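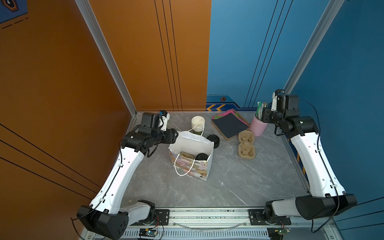 Nunstead Fiber Arts Guild - Machine Knitting Section

Raluca Bălan has been knitting on a standard-gauge punchcard machine since before she joined the section, and most of what she makes on it is plain. She puts her time into the finishing. We met to talk about sock-weight yarn, tension swatches, and a cardigan that took her two attempts.

The first attempt failed at the swatch. She had knitted it at tension 7, measured it the same evening, and calculated the back at 301 rows. "I knew better," she said. "Fabric comes off the machine stretched lengthwise. You have to let it rest, then wash it, then measure." The washed swatch gave her 274 rows for the same length. By then the back and one front were finished, both too long, and the armholes were in the wrong place.

She unraveled both pieces. The yarn was a wool and nylon blend sold as Skaritum, wound on cones and oiled for machine use. Reclaimed yarn of this kind keeps its kinks, and kinked yarn feeds unevenly through the tension mast. Her method is to skein it, soak it in lukewarm water with a little dish soap, hang it with a light weight, and wax it as it is rewound. "If you skip the wax you will hear it. The carriage starts to drag and then you drop stitches at the left edge."

I asked why always the left. She thinks her sponge bar was worn at that end. Ecaterina Hodoroagă, who services machines for several members, replaced it in September and the problem went away, although Bălan changed her edge weights in the same week and cannot say which of the two did it.

The cardigan's front bands were the other difficulty. The pattern, from a Neagu leaflet, calls for a band knitted separately and sewn on. Bălan picked up the edge instead, hanging three stitches for every four rows, and knitted the band outward at two full tensions tighter than the body. She folded it on a single loose row and latched it down by hand.

"Three for four is a starting point," she said. "On this yarn it pulled in a little at the bottom. I would hang a few more there next time."

Buttonholes were worked over 2 needles, which she prefers for small shirt buttons - larger ones sag on a doubled band. She marks the positions on the needle bed with a water-soluble pen and wipes it clean afterward.

Her next project is a lace shawl for Stela Moldovan, using a separate lace carriage bought secondhand. She has knitted one sample so far. It is resting, unwashed, and she has not measured it.

Interview by Tudor Tănase, 20 May 2007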